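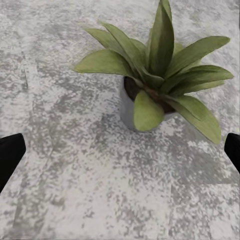
Notebook: Nina sim, wrist view, October

Home | Notebook | Methods | People
Filed under: Simulation / Grasping

Good day on Nina! The plan was to find out how much the floor and ground textures matter to the grasp policy when the wrist camera is the only input. I took the Druvden scene set, kept the gripper and the lighting fixed, and let the sampler swap surfaces and props between episodes. 800 episodes for training, 20 held back for me to watch by eye.

The potted plant is my favorite prop so far. Broad leaves going every which way, and the pot rim is mostly hidden under them, so the policy has to work out where the pot is from the bit of gray side that shows. Natália thinks we should label the leaves and the pot as separate parts. I agree, and I'd like to try it before we touch the reward again.

Result I'm happiest about: with textures swapped every episode, the policy stopped chasing dark blotches in the speckled floor. With one fixed floor it did that constantly (seed 3048 is the worst, worth replaying). Same network, same learning rate, only the surfaces changed!

The green ground needs work, see the streaks down the right side. I suspect the texture coordinates and have sent Rizal the seed.
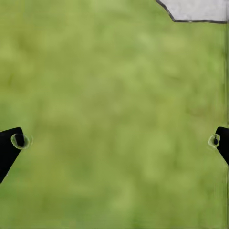 Green ground, fingers open, flat gray object at upper right.

To do:
- rerun 3 seeds with the green ground left out
- split plant labels into pot and leaves (Natália)
- ask Rizal if the Nirnetska textures have the same streaking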